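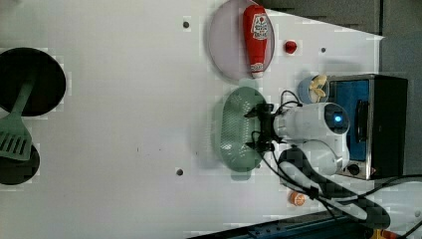 附件一：工单 402，厨房玩具件，桌面俯视

Clirklow 售后工单
工单号：402
提交方：Ots 亲子活动室
产品：Nendov 过家家厨房组，另有散件
购买渠道：Flanov 网店
类别：配件故障、清洁、收纳、清单核对
优先级：普通
状态：已关闭（留有一项待补说明书）

问题描述（客户原文）

你好，我们活动室用的是 Nendov 的厨房玩具，八月初换的新的一批，旧的已经收起来了。用了一段时间，有几个问题想一起问，分开提单怕你们那边对不上，就写在一张单子里。

一、炉子的门关不严。手推上去能合上，松手以后过一会儿会自己弹开一条缝，有时候是小朋友从旁边跑过去就开了。没有摔过，至少我们当班的人没看到摔。旧的那台没有这个问题，门一推就吸住。

二、番茄酱瓶子洗过以后里面有水，倒不出来，晃的时候听得见。瓶身的白标签有一个角开始翘，小朋友喜欢去抠。瓶盖我们试着拧过，拧不动，不知道是不是本来就不能拧，不敢用力。

三、收纳箱盖不上。箱子也是在 Flanov 买的，页面上写可以配这套厨房件。现在绿色的滤篮放进去以后，上面再放盘子，盖子就差一点点合不上，压下去会弹起来。

四、有几个小件我们对不上清单。一个是红色的小圆件，附件里在盘子右边；还有一个橙白相间的小圆件，在右下方。清单上没看到这两样，不知道是你们发的还是我们以前别的套装里混进来的。我们这边有小龄班，小件要登记，所以想问清楚。

五、浅蓝色小杯子里那个米白色的食物，能不能拿出来单独洗？

锅和锅铲暂时没有问题。锅铲是绿色那把，有漏孔的。

麻烦按条回复，我们要抄到活动室的登记本上。

跟进记录

【客服 一线】上午 9:40

收到，已登记。五条分开处理，都挂在本单下，不另拆单。先请补充以下信息：

炉子：请看一下背面或底部的贴纸，把批次编号抄给我们。门弹开时，门边和框之间的缝是上宽下窄，还是上下一样宽。

瓶子：请说明是怎么洗的，手洗、浸泡，还是放进洗碗机。

收纳箱：请把箱子底部的型号抄一下，并说明现在是按什么顺序放的。

小件：请先收起来，不要放回小龄班的筐里，等核对完再说。

杯子：等产品组确认后回复。

在确认之前，请不要用胶水粘炉门，也不要用热水烫瓶子。

【客户】上午 10:25

炉子底部贴纸上的批次是 161。

缝是上宽下窄，上面能塞进一张硬纸卡，下面塞不进去。

瓶子是和别的东西一起泡在盆里洗的，温水，加了一点洗洁精。泡了多久没有记，中间去收拾别的桌子了，应该不短。没有用洗碗机。

收纳箱型号要等一下，箱子在楼下，现在楼下有课。

小件已经拿走了，放在柜子上层。

【客服 一线】上午 10:50

谢谢。批次 161 已转产品组查。上宽下窄这个情况一般先看两个地方：门轴下端有没有坐到底，里面的蓝色内板有没有往前顶。请按下面的步骤检查，做完一步试一次门，哪一步之后门能关住，就停在哪一步，告诉我们。

步骤 A：把炉子里面的东西全部拿出来。包括卡在最里面的。用手电照一下底部和后角，小的食物件容易横在后面，从正面看不到。

步骤 B：把炉子放到平的桌面上，四个角都按一下，看会不会晃。如果会晃，换一张桌子再试门。

步骤 C：用手掌平推蓝色内板，从中间往四角推，听有没有卡入的声音。不要用螺丝刀撬。

步骤 D：把门打开到一半，握住黑色拉手轻轻往下压，再往上提。正常情况下只有很小的活动量。如果能明显往上提起来，说明门轴下端没有坐到底。

步骤 E：门轴没有坐到底的话，把门开到最大，一手扶住炉子顶面，一手握住门的下半部，往下压到底，再合上。

做步骤 E 时不要只抓拉手用力，拉手不是受力的地方。

【客户】中午 12:15

楼下下课了，先报收纳箱。箱底印的是“中号 浅型”。没有看到别的编号。

放的顺序：最底下是两口锅，锅上面放锅铲，然后滤篮，滤篮上面放盘子，瓶子塞在边上，杯子和食物件放在滤篮里。炉子不进箱子，单独放在架子上。

炉门下午再试，现在要开饭。

【客服 一线】中午 12:40

收纳箱问题大致清楚了。Flanov 页面上写的可配收纳箱是“中号 深型”。“浅型”是给餐具组用的，高度不够。两款箱子从上面看一样大，盖子也通用，容易拿混。

请确认一下订单里写的是哪一种。如果订单写深型，实际到的是浅型，我们换；如果订单写的就是浅型，我们也可以给换，但运费规则不同，到时由网店那边同您确认。

换之前可以先改一下摆放顺序，浅型也许能合上，见下一条。

【客服 一线】中午 12:55

临时摆法（浅型箱）：

锅先放，锅口朝上，靠箱子短边。
滤篮横过来放在锅旁边，不要压在锅上。滤篮是长圆形的，长的方向对着箱子的长边。
盘子正面朝下扣在锅口上。
锅铲不要夹在锅和滤篮之间。它的柄长，夹在中间会把一头翘起来，盖子合不上多半是顶在这里。贴着箱子长边平放。
瓶子横放在滤篮里，瓶盖朝外。
杯子放在剩下的角落。
食物件装一个小布袋，最后放在最上面空的地方。

如果这样仍然合不上，不要压，压久了盖扣会变形。

【客户】下午 3:30

炉门：

A 做了，里面最后面有一片东西，是以前旧套装的一片面包，薄的，立着贴在后面。拿出来以后门好了一点，但还是会开。

B 不晃。

C 推了，左上角有“嗒”的一声。之后缝变小了，硬纸卡塞不进去了。

D 能提起来一点，不太确定算不算“明显”。

E 还没做，怕弄坏，想先问一下往下压要用多大力。

收纳箱：按你们的摆法放了一次，盖子合上了，但是合得很紧，开的时候要两边一起掰。小朋友自己开不了。能用，还是想换深型。

订单查了，写的是“中号”，后面没有写深浅。

【客服 一线】下午 3:55

炉门：力度参考平时把抽屉推到底的力。压到底时手上能感觉到停住，不会再往下走。感觉不到停住就不要再加力，回来告诉我们。

内板那一声是左上角的卡点入位了。装配时如果有一个角没有推到，内板会往前斜，门的上半部就被顶开，上宽下窄就是这么来的。后面立着的那片面包也会从后面把内板往前推。两个原因哪个在先，现在分不出来，都处理掉就可以。

收纳箱：订单只写“中号”，是页面的问题，下单页没有把深浅分开。已经转给网店处理。换货不需要您出运费，深型会先发，浅型等收到深型以后再寄回，包装不用留原来的。

【客户】下午 4:20

E 做了。压下去大概有一两毫米，停住了。门能关住。

我们打开关上试了很多次，没有再弹开。旁边跑了几步也没有开。先观察，明天上午有大班，用得多，用完再报。

【产品组】下午 4:45

批次 161 的情况：装配记录里，这一批门轴下端用的是改过的短套，装的时候要多压一下才到位，发货前的检查是推门看能不能合上，没有放置一段时间再看。因此会有一部分门出厂时能合上，用一阵以后往上走。

处理办法：能压到底的，不用换。压到底以后仍然往上走的，换下门轴套，不用换整台。

本批不涉及材料问题，也不涉及拉手和旋钮。前下方那个黑色小旋钮能转动是正常的，不连着里面任何东西。

【客服 一线】下午 5:05

产品组的说明已贴在上面。您这台先按“已压到底”观察。如果再次弹开，请直接在本单回复，我们寄下门轴套，不用重新描述。

接下来处理瓶子。

番茄酱瓶的瓶盖是装配时压进去的，设计上不能拧开。您没有用力是对的，用力拧会把瓶口拧裂，裂口会割手。

水是从瓶盖和瓶口之间的缝进去的。这个缝平时擦洗不进水，泡在水里会慢慢进。特别是温水泡，瓶子里的空气受热跑出来，凉下来以后再把水吸进去，所以泡得越久进得越多。

排水步骤：

1、用干布把瓶子外面擦干，瓶盖一圈多擦几下。

2、瓶盖朝下，放在折了几层的干毛巾上，瓶身靠住一个稳的东西，例如锅沿或者书立，不要让它倒。

3、用手轻捏瓶身，松开，再捏。捏的时候水会从盖边渗出来，毛巾会湿。每次捏完停一下，让空气进去。

4、重复到毛巾上不再有新的水印。换一处干的毛巾继续放着。

5、放过夜。不要放在暖气上，不要用吹风机热风，不要晒。标签受热翘得更快。

6、第二天晃一下，听不到水声再给小朋友用。

如果放过夜以后仍有水声，重复一次。两次以后还有，就按换件处理，不建议继续用。里面长期有水会发霉，外面看不见。

标签：翘起的角，如果还没有沾灰，用干布压平，再压一本厚书，过夜。如果背面已经沾了灰或者绒毛，就粘不回去了，请把翘起的部分沿边剪成圆角，不要整张撕。整张撕下来会留一层胶，之后会一直粘手粘灰。

瓶颈上还有一张小的白标签，红字，绕了一圈。请顺便看一下接口有没有开。那一张更容易被水泡开。

【客户】傍晚 6:10

瓶子已经倒过来放在毛巾上了，刚才捏了好几遍，毛巾湿了一块。比想的多。

瓶颈那张小的没有开，接口是平的。大的那张翘的角背面有灰，准备剪圆角。

问一下，剪了以后算不算人为损坏，影响不影响以后换件？

【客服 一线】傍晚 6:25

不影响。按我们给的办法剪的，本单有记录。以后这只瓶子如果要换，报工单号 402 就可以。

【系统】

本单已超过当日处理时段，自动转为次日继续。

【客户】次日上午 11:30

瓶子：放过夜以后还有一点水声，很小。早上又捏了一遍，毛巾上有两个小点，现在又倒着放回去了。

标签：剪好了，摸起来不刮手。

炉门：上午大班用了一节课，中间开开关关非常多，没有弹开。有一次没关上，是因为里面塞得太满，盘子也塞进去了，把盘子拿出来就好了。这个不算故障吧。

小件和杯子还没有收到回复。

【客服 一线】次日上午 11:50

盘子竖着放或斜着放进炉子都会顶门，不算故障。盘子比炉膛宽，这一套里没有设计成可以放进去的。要“加热”的话，请用组里配的小烤盘，或者直接把食物件放进去。

小件核对：产品组查了批次 161 对应的清单。

红色小圆件：不在这套的清单里。清单里红色的食物件只有一种，是草莓，带绿叶。附件里的那个大小看起来和小番茄差不多，从清单上对不到。

橙白相间的小圆件：清单里有一片橙子，但从附件里看不清楚是不是同一样东西。请把实物翻到背面，看中间有没有一个凹进去的小圆点。有的话是我们的。没有的话，应该是其他套装的。

另外，红色小圆件请不要放进小龄班。不管它是哪里来的，这个大小需要单独判断。您如果有小件测试筒，放进去看能不能全部没入，能没入的就不要给三岁以下用。没有测试筒的话，先按不合格处理。

【客户】次日中午 12:20

橙子背面有凹点。是你们的。

红色的那个问了一圈，说不清楚是哪里来的，有人说旧的收银台那套里有几个差不多的。我们有测试筒，放进去全部没进去了……意思是整个都进到筒里了，没有露出来。所以收起来，不给小龄班。

大班能用吗？

【客服 一线】次日中午 12:35

大班是否使用，由贵处按自己的管理要求定。我们不能为不是我们清单里的件给意见，因为材料和耐压情况不清楚。

橙子片已在您的登记里补记一行：“橙子片，属于 Nendov 厨房组，清单在食物件部分。”您之前在清单上没有看到，可能是因为清单是折页，食物件在背面。折页背面的字比较小，这一点已反馈。

【客户】次日下午 1:10

看到了，是在背面。正面写满了，我们就以为写完了。

登记本上改好了。

【产品组】次日下午 2:30

浅蓝色杯子的问题：

这一组发出过两种杯子。一种是杯子和食物件分开的，倒过来就掉出来；另一种食物件底部有卡脚，卡在杯底的孔里，拿的时候要转一下。两种外观接近。

请先不要用指甲或者工具去撬。把杯子翻过来看底部：底部平的，是第一种；底部有孔，并且能看到卡脚的，是第二种。

第二种取出办法：捏住食物件，逆时针转到转不动，再往上提。装回去相反。卡脚薄，反复拆装会断，建议每次大清洁时拆一次就可以，平时用湿布擦。

【客户】次日下午 3:00

底部是平的，倒过来磕了一下就掉出来了。之前没有掉是因为里面有点粘，应该是果汁。

洗干净了。掉出来以后就松松地放着，没问题。

这个食物到底是什么？小朋友有的说是剥了皮的香蕉，有的说是大蒜。我们登记本上写的是“白色食物”。

【客服 一线】次日下午 3:15

登记时写“米白色食物件（浅蓝杯）”就可以，和我们的清单能对上。清单上没有写具体是什么，早期版本也是这样。已问产品组，如果有正式名称会补在这里。

顺便把这次几样东西的清洁办法一起写下来，方便您抄。

盘子：可以浸泡。用软布，不要用百洁布的粗面。边缘是半透明的，划花以后很明显，擦不回去。

滤篮：可以浸泡。底部的网孔容易卡橡皮泥，趁软的时候用牙签木头那头顶出来，干了以后先放进冷水里 20 分钟再顶。不要用金属针。

锅：外面擦，里面可以冲，不要泡。用完立起来控水，不要叠在一起收。叠着收的时候两口之间会夹水，第二天拿出来有味道。

锅铲：可以浸泡。漏孔的边缘每次摸一下，有毛刺就停用。

炉子：只能擦。布拧到不滴水。门缝用棉签。不要往里面喷任何清洁剂，内板后面是空的，液体流进去出不来。

番茄酱瓶：只能擦。不要浸泡，不要放在水龙头下面对着瓶盖冲。

杯子：浅蓝色这一种可以浸泡，食物件拿出来分开洗。

食物件：实心的可以浸泡，空心的只能擦。分不清的时候，捏一下能瘪的当空心处理。

消毒：用贵处平时的玩具消毒液就可以，按玩具的比例兑，擦完以后再用清水布擦一遍。带标签的件，消毒液不要停留在标签上。

【客户】次日下午 3:40

抄好了。有个问题，“空心的只能擦”，我们以前全部都泡。旧的那套里有几个茄子摇起来有声音，是不是也是进水？

【客服 一线】次日下午 3:55

旧的那套不在本单范围，按一般情况说：摇起来有水声的就是进水。看接缝，如果接缝处颜色发暗或者有黑点，直接处理掉，不要再排水使用。没有黑点的，可以按瓶子的办法倒着放，接缝朝下。

要是摇起来是硬的“哒哒”声，是里面有脱落的小料头，可以继续用，前提是外壳没有裂。

【客户】次日下午 4:30

看了，茄子里一个是水，有黑点，扔了。另外的是硬的声音。

【网店处理 Flanov】次日下午 4:45

收纳箱换货单已建，中号深型，一只。寄到 Ots 活动室原收货地址，收件信息同原订单。页面已改，下单时“深型”“浅型”分开选，并加了一行配套说明：厨房组配深型，餐具组配浅型。

浅型箱如果贵处想留下，可以不寄回，按折后价补差，金额会单独发给下单账号。

【客户】次日下午 5:10

浅型留下吧，正好放橡皮泥工具。补差没问题。

【系统】

客户两个工作日未回复，自动发送提醒。

【客户】上午 9:15

不好意思，这两天办活动。一起报：

瓶子：没有水声了。第二次倒放以后就没有了。现在放回筐里在用。我们在洗碗池上方贴了一张纸，写了“瓶子不泡”。

炉门：又弹开过一次。是昨天下午快下班的时候，缝还是上宽下窄，但是很小。按步骤 E 又压了一下，停住以后关得住。今天早上还没有开。

深型箱收到了，高度够，按原来的顺序放也能盖上，盘子在最上面也不顶。锅铲斜着放也可以。

【客服 一线】上午 9:35

炉门再次弹开，按产品组的口径，寄下门轴套。今天发出，随件有一张更换说明。更换前请先看以下几点，说明书上写得不全：

换的时候炉子要平躺，背面朝下，下面垫毛巾。

先取门，后换套。门要开到最大，往上提，上端先出来，再斜着把下端带出来。反过来做会别住。

旧套是压在孔里的，用钝的东西从里面往外顶，例如筷子的粗头。

新套有高低两面，高的一面朝上。装反了门会比原来更歪。

装好门以后先不要关，开着按压下端，听到一声再关。

换完以后，把炉子关着门放一晚上，第二天早上看缝。只看当时合不合得上是看不出来的。

旧套不用寄回，请收好或者扔掉，这个件也很小，不要留在桌上。

【客户】上午 9:50

好的。等收到。

在收到之前能不能继续用？

【客服 一线】上午 10:05

可以用。门弹开一条缝没有夹手的风险。如果门整扇往上提能提出来，就先收起来不用。

【客户】下午 2:20

门轴套收到了，来了两个。是多寄了还是两个都要换？

【客服 一线】下午 2:35

只换下面那个。另一个是备用的，和您抄清单的登记本放一起即可。上端的套和下端不是同一种，请不要把备用的装到上端去。

【客户】下午 4:50

换好了。第一次确实装反了，门歪得很明显，马上拆了重来。高的一面很难看出来，两面差得很少，是放在桌上用尺子靠着才看出来的。

建议在高的一面做个记号。

旧的套下边磨了一圈，有点白。

今晚关着门放，明天早上看。

【产品组】下午 5:15

收到关于记号的建议。目前库存的下门轴套没有记号，后续寄出的会由仓库在高面点一个黑点。更换说明也会补上辨认办法：把套立在平面上，两面分别朝下各放一次，用直尺平靠顶端，带凸圈的一面为高面。

旧套磨损发白，说明门在往上走的过程中一直在刮套边，和之前判断一致。

【客户】次日上午 9:00

早上看了，没有缝，上下一样。硬纸卡上面下面都塞不进去。

推门的时候感觉比以前紧一点。

【客服 一线】次日上午 9:10

新套会紧一些，用几天会松到正常。不要加油，也不要抹肥皂。油会把灰粘在轴上。

请再用一周，没有问题就可以关单。

【客户】上午 10:40

一周到了，门没有再弹开。紧的感觉也没有了。

瓶子正常。标签剪圆角那里没有再翘，小朋友也不抠了，改抠收银台的贴纸了。

箱子正常。

登记本上这套厨房组的几行都改完了。红色小圆件单独装了小袋子，写着“来源不明，小龄班不用”，在柜子上层。

可以关单。

【客服 一线】上午 11:00

好的，关单。处理结果汇总如下，方便以后查：

炉门弹开：批次 161，下门轴套未到位并磨损，内板左上角未入位，炉膛后部有异物。已取出异物，推入内板，更换下门轴套。备用套一个在客户处。

番茄酱瓶进水：浸泡造成。两次倒置排水后无水声。瓶身标签一角按客服指导剪圆，不影响换件。

收纳箱盖不上：型号为浅型，与厨房组不配套。已发深型，浅型由客户留用，补差。网店页面已改。

小件核对：橙子片属于本套，清单背面有列。红色小圆件不属于本套，客户自行封存。

浅蓝杯：平底型，食物件可取出清洗。

未完成：更换说明书补充高低面辨认办法，食物件正式名称待产品组回复。两项不需要客户操作，完成后附在本单后面。

【系统】

工单 402 已关闭。关闭后仍可在本单下回复，回复后自动重新打开。

【产品组】关闭后补充

更换说明已改，新版加了直尺辨认办法和炉子平躺的示意，同时加了“装好后关门放置一晚再检查”。旧版说明作废。

浅蓝杯里的食物件，内部物料表上的名称是“配件 米白”，没有别的名称。清单维持现写法。

【客户】关闭后回复

收到。登记本就写“米白”。

另外问一下，锅如果以后要单买，是按口买还是两口一起？现在没坏，先问着。

【客服 一线】关闭后回复

两口一起，不拆。锅铲可以单买。需要的时候另开新单，写清楚是 Nendov 厨房组，批次 161，不用重新传附件。

【系统】

工单 402 已再次关闭。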